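**Bed folding** is the practice of folding laundry on a made bed instead of a table. The mattress gives a wide surface at a workable height, and a quilted cover keeps light fabric from sliding.
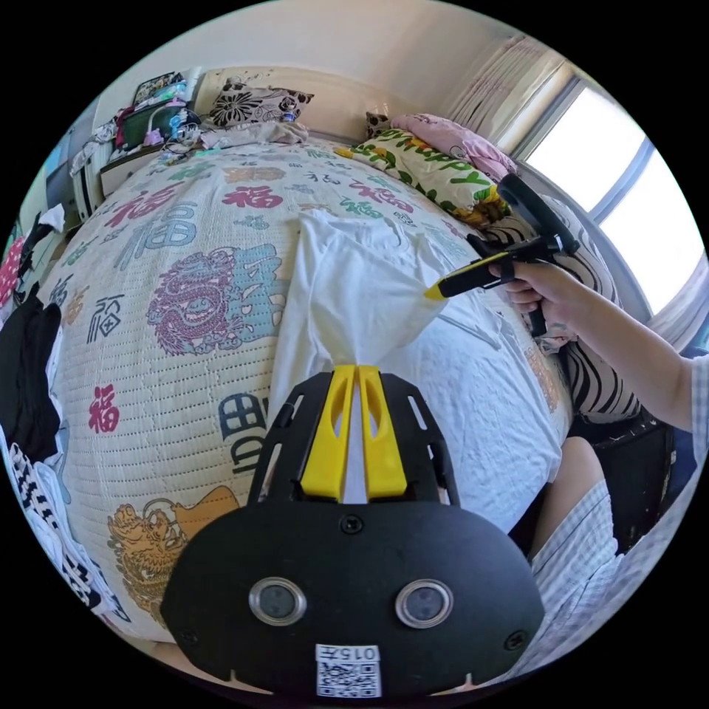 Thin garments are first lifted by one edge, so that the cloth hangs open before it is laid down. A T-shirt is then spread with the neckline clear and the sleeves level.

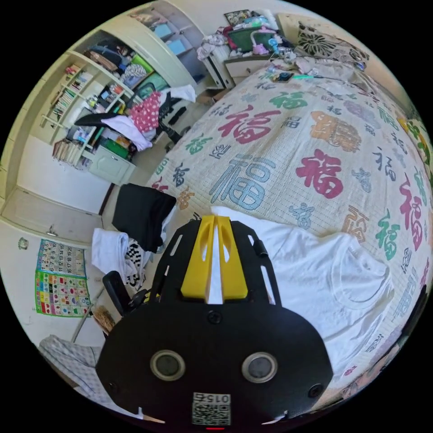 *Last changed: Thursday, by Rekha Grewal*

## Folding

In the Dorell fold, the sides are turned in and the length is halved twice. The finished piece is a rectangle roughly 7 inches wide. Cartwright omits the second halving.

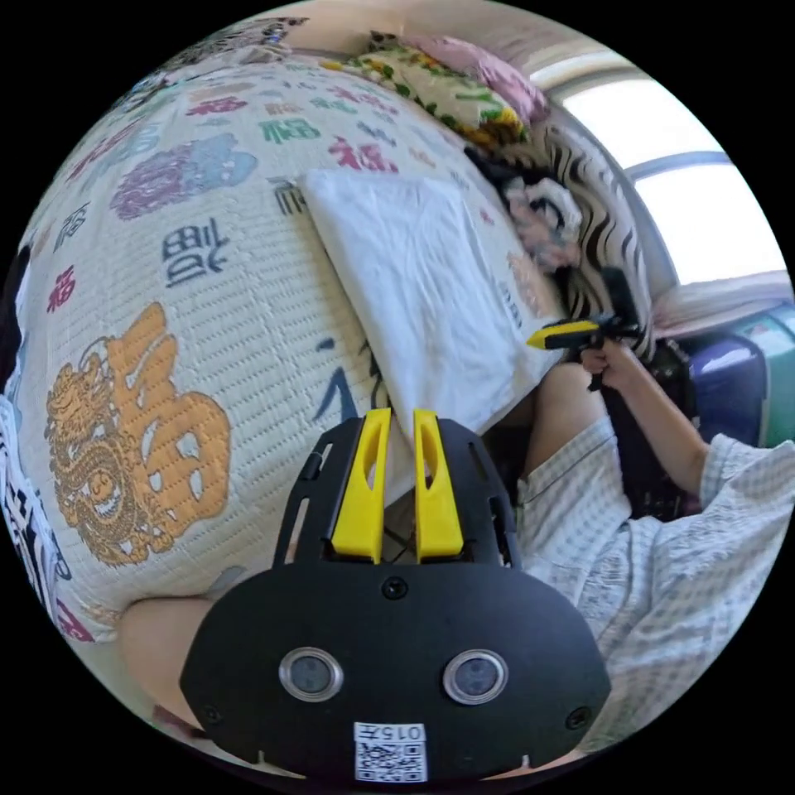 *Folded white cloth on a cover printed with the character 福.*

## Covers

Covers printed with 福 ("good fortune") often repeat it in several scripts and colors, sometimes with dragons.

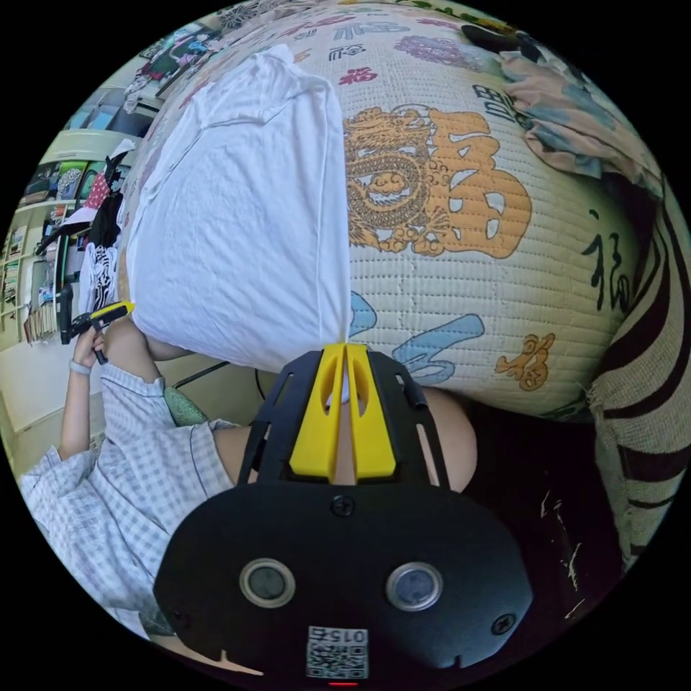 Ribbed surfaces can leave faint lines in damp cotton. Prendergast advises a drying time of five hours before folding.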